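Standing desk wobble and where to put the mesh shelf

Home Office Corner > Desks and Storage
Page 1 of 1

erkwood_dan
I have a white standing desk, second hand, and I want to put a black wire-mesh shelf on the back of it for small stuff (chargers, boxes of staples, index cards). At sitting height all is well. At standing height the top rocks forwards and back if I lean on it. Will a shelf make this worse? And is it better on the desk or on the wall behind? The wall is plasterboard and I rent, so I'd prefer not to drill.

Szczepańska
It depends how heavy the shelf gets. The mesh ones weigh very little empty. Mine started with pens and ended up with two reams of paper and a hole punch, and then yes, I noticed it. Keep paper on the floor or in a drawer.

Check the bolts under the top first. On second-hand desks they are nearly always loose from being moved.

fedik
Disagree about the shelf. Weight at the back is fine as long as it sits over the column and not out at the corner. What makes a desk rock is the feet. Put a level on each foot bar and see which one is off the floor.

erkwood_dan
Bolts were loose, two of them by a full turn. Better now but it still rocks a bit. I haven't got a level.

fedik
Use a strip of card. If it slides under the end of the foot bar, that end is up. Wind the little adjuster down until the card grips. Do it with the desk at the height you use most.

Turmont
Don't wind the adjusters out too far though. I did that on laminate flooring and left dents. Felt pads under the low end did the same job for me.

fedik
Felt squashes. You'll be doing it again by September.

Turmont
Mine have been down for 21 months. They're fine.

Rupert Kaufmann
I set up desks for a small office so I've done a fair few of these. Some things I would look at before buying anything.

Shelf depth. Measure from the back of the shelf to the front edge of the desk and make sure your forearms still fit in front of it. On a shallow top a deep shelf pushes the keyboard out over your knees. The one I have on my desk at home is 446 mm wide and that leaves room for a lamp beside it.

What goes on it. Small boxes go at the front of the shelf with the label facing you. If you have to lean over to reach something every day, it is in the wrong place. I try to have the daily things where I can get them with my elbow bent and my feet where they are.
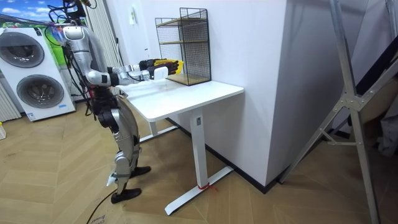
Cables are the other thing. Anything plugged in at the wall needs enough slack for the top to go all the way up, and the slack should hang behind the desk where you won't stand on it. Run the desk up and down once with everything plugged in and watch the leads.

I also tie a bit of red string round the base of the column on any desk I've checked, down by the foot bar. It saves me going round twice.

Szczepańska
I'd put the daily things on the desk itself and leave the shelf for what you want once a week. Reaching into a mesh shelf for the same small box over and over gets annoying, and the wire catches on the corners of card boxes.

Rupert Kaufmann
That's fair if you have the room. I like the top clear so I can wipe it down. A piece of card cut to fit the bottom of the tray stops the catching.

Turmont
Same here, I lined mine with the lid of a shoebox. Holds almost 500 index cards in two rows — I use them for recipes, before anyone asks.

erkwood_dan
Thanks all. I did the card test and the back left end was up. Wound it down and it's much better at standing height. I've gone for the shelf on the desk, over the column like fedik said, and I'll keep the paper in the drawer.

fedik
Good. Check the bolts again in a month.

Szczepańska
And don't let the hole punch back on it.

erkwood_dan
I don't own a hole punch. Does anyone know if the side hooks for these shelves are sold separately? Mine came with only one.

Turmont
Mine came in a bag of four from the hardware shop, in with the pegboard bits. Take your shelf's wire thickness with you. There are 2 sizes and the small ones won't go on.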